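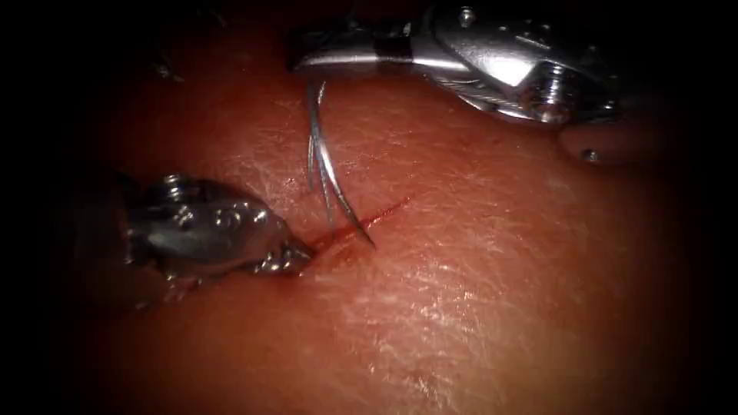

How Do Robot Hands Sew? Build a String-Powered Gripper and Find Out

By the Mestidik Workshop
2022-05-05

Some robots lift car doors. Some robots vacuum floors. A surgical robot does small, careful jobs with thin metal tools, and one of those jobs is sewing.

When a doctor closes a cut with thread, the stitches are called sutures (say "SOO-chers"). A cut is also called an incision. To make a stitch, you push a curved needle in on one side of the cut and bring it out on the other side. Then you pull the thread through and tie a knot.

You use your fingers and your wrist to sew. A surgical robot needs parts that can do the same work in a much smaller space. At the Mestidik Workshop in Brornia we build a large cardboard version of one of those tools. It takes an afternoon, and you can make it at your kitchen table. Ours is for yarn and felt only.

First, some words you will need.

Jaws: the two parts at the tip that open and close. They hold the needle or the thread.

Wrist: the joint just behind the jaws. It lets the tip bend and point in different directions.

Shaft: the long part behind the wrist.

Cable: a thin, strong line that pulls on a part to make it move. Your gripper will use string for its cable.

Pivot: the spot a moving part turns around. The screw in the middle of a pair of scissors is a pivot.

Who is driving?

You might think a surgical robot decides where to put each stitch. In most operating rooms today, a surgeon makes those choices. The surgeon sits at a set of controls and looks at a screen or into a viewer. When the surgeon's hands move, the tools move too. The robot can shrink the movement, so a big move of the hand becomes a small move at the tip.

Scientists are also working on robots that can do parts of the sewing by themselves. This is hard. Thread bends and tangles. Soft things change shape when you push on them. A box on a shelf stays the same shape when a robot picks it up, and a piece of thread does not.

Why cables?

A motor is a bulky thing compared with the tip of a surgical tool. If you put a motor in every joint, the tip would get too fat and heavy to be useful. So the motors can go at the far end of the tool, and cables carry the pull down the shaft to the jaws and the wrist.

Your own fingers work in a similar way. Hold your arm out and wiggle your fingers. Watch the inside of your forearm just below the elbow. You should see or feel something moving there. Many of the muscles that move your fingers are in your forearm. They pull on long cords called tendons.

There is one problem with a cable. It can pull, but it can't push. Try pushing a pencil across the table with a piece of string and you will see. A joint that has to move both ways needs something to pull it back. That can be a second cable or a spring. Our gripper uses a rubber band.

Building the Feson gripper

We call our cardboard gripper the Feson. You need:

- stiff cardboard from a shipping box
- one brass paper fastener
- 44 centimeters of smooth string
- a drinking straw
- a small rubber band
- tape
- scissors
- a pencil and a ruler
- a lump of modeling clay
- an adult to help with the holes

Step 1. Cut the handle. Draw a strip of cardboard 30 centimeters long and 4 centimeters wide. Cut it out. At one end, trim away the top half of the strip for the last 8 centimeters. The narrow piece that is left is your lower jaw. It stays still.

Step 2. Cut the moving jaw. This piece is shaped like a letter T lying on its side. The long leg of the T is the jaw, and it should be 9 centimeters long and 2 centimeters wide. The crossbar is 8 centimeters from end to end. Cut it all in one piece so it doesn't come apart.

Step 3. Make the pivot hole. Lay the T on the handle so that the long leg sits above the lower jaw and points the same way. One end of the crossbar should stick out past the top edge of the handle, and the other end should stick out past the bottom edge. Put the clay underneath, where the leg meets the crossbar. Ask the adult to push the pencil point down through both layers into the clay.

Step 4. Join the parts. Put the paper fastener through the hole and fold its legs flat on the back. The jaw should swing easily. If it sticks, wiggle it back and forth until the hole is a bit bigger.

Step 5. Add the cable. Make a small hole in the bottom end of the crossbar. Tie the string to it. Cut a piece of straw as long as your finger and tape it along the bottom edge of the handle. Thread the string through the straw and let it hang out near your hand. Tie a loop in the loose end, big enough for a finger.

Step 6. Add the spring. Make a small hole in the top end of the crossbar. Loop the rubber band through it. Stretch the band a little toward your hand and tape the other end of it to the top edge of the handle. The jaw should swing open and stay there. Wrap the tape all the way around the handle, or the band will pull it off.

Step 7. Pull the loop. The jaw closes. Let go, and the rubber band pulls it open again.

If the jaw will not open, the rubber band is too loose. Move the tape back. If the jaw is very hard to close, the band is too tight. If the jaw closes but things slip out, stick a strip of craft foam on the inside of each jaw. Some real grippers have rough or ridged jaws for the same reason. 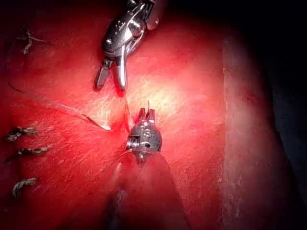

One gripper can poke and pull, but sewing goes better with two. Watch someone sew on a button and keep your eyes on the hand without the needle. It is busy the whole time. It holds the cloth still or catches the needle as it comes through. It pulls up the slack in the thread. So when your first Feson works, make another one just like it, and put one in each hand.

Now try these jobs, starting with the easiest.

Job 1: The pass. Pick up a cotton swab with your left gripper. Pass it to your right gripper without letting it touch the table. The second gripper has to close before the first one opens. Most people drop it the first few times.

Job 2: The pull. Lay a piece of yarn on the table. Pick up one end and drag the yarn in a straight line while the other gripper holds the far end down.

Job 3: The stitch. Tape a square of felt across the top of an open shoebox. Ask an adult to cut a slit in the middle and punch a row of holes on each side of it. Take a big plastic needle (the blunt kind made for yarn) and thread it. Push it down through one hole and bring it up through the hole across from it. You can reach inside the box with one gripper if you cut a doorway in the side.

Job 4: The knot. This one is hard, even for people who have built a lot of grippers. Wrap the yarn around the closed jaws of one gripper. Then open those jaws, grab the loose end of the yarn, and pull it back through the loop. Surgeons tie knots with tools in much the same way.

In some kinds of sewing, the thread runs on and on from one stitch to the next, like the hem on your pants. In another kind, each stitch gets its own knot and the thread is cut before the next one starts. Those are called interrupted stitches. They take longer to do. But if one of them comes loose, the others can still hold. Try both kinds on your felt. Then snip one stitch in each row and tug on the sides of the slit to see what happens.

Adding a wrist

By now you may have noticed that your arms are getting tired and your elbows are sticking out. The Feson has no wrist. To tilt the jaws, you have to tilt the whole handle.

Our wrist add-on is called the Duan. Cut the handle of your gripper in two, a hand's width behind the pivot. Overlap the pieces and join them with another paper fastener. Now tape a string to each edge of the front piece and run both strings back to your hand through their own straws. Pull the left string and the tip bends left. Pull the right string and it bends right.

There is a catch. When the wrist bends, the string that closes the jaws can get tighter or looser, and the jaws may move when you don't want them to. Engineers who build real tools have to deal with this as well. One way is to run the cable close to the center of the wrist joint, where bending changes its length the least. Another is to have a computer let out or pull in a little cable each time the wrist bends. You can do the computer's job with your finger.

Things to look at next

Try a longer handle and see if the jaws get harder to aim. Try yarn for the cable and compare it with fishing line. Yarn stretches, so some of your pull gets used up before the jaw starts to move.

You can also ask a friend to stand behind you and work the string while you hold the handle. Tell them "open" and "close." It is slower, and you will find out how much your two hands usually know about each other.

Pattern sheets for the Feson and the Duan are at the front desk in Brornia. The next gripper afternoon is in October. Bring your own shoebox.

265 shares | 2 comments

Mestidik Workshop, Brornia | Contact us | © 2022 | Back to top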